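The small-bedroom revival

Drovville has 154 houses built to the same plan, and every one has a second bedroom you can cross in three strides. For years owners knocked them through to make bigger lounges. Now they're keeping them, and I'm thrilled! A small room is cheap to heat, quick to paint and lovely to fall asleep in.

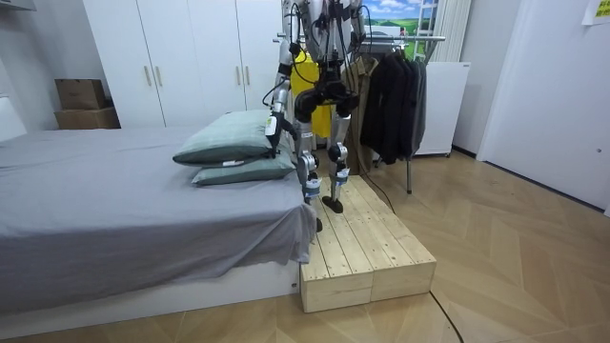

Petronella Engelbrecht reckons hers is the best sleep she's had since childhood, and that she'd never go back to the big front room (her sister has that one now, draughts and all).

Colour is where people get brave. On Kolach Street I saw a deep plum ceiling, glossy as jam, and I've been thinking about it ever since. Bedding can stay plain, or you can let one favourite thing do the shouting.

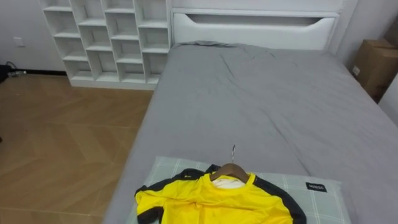 What it costs

The Jayawardenas did theirs for $379 in 2025, mostly paint and a second-hand lamp, after a builder quoted $3000 to take the wall out. They spent the difference on a week at the coast, and came home to a room they still love.
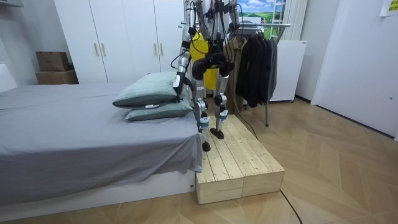

A bedroom with the bed and pillows close at hand.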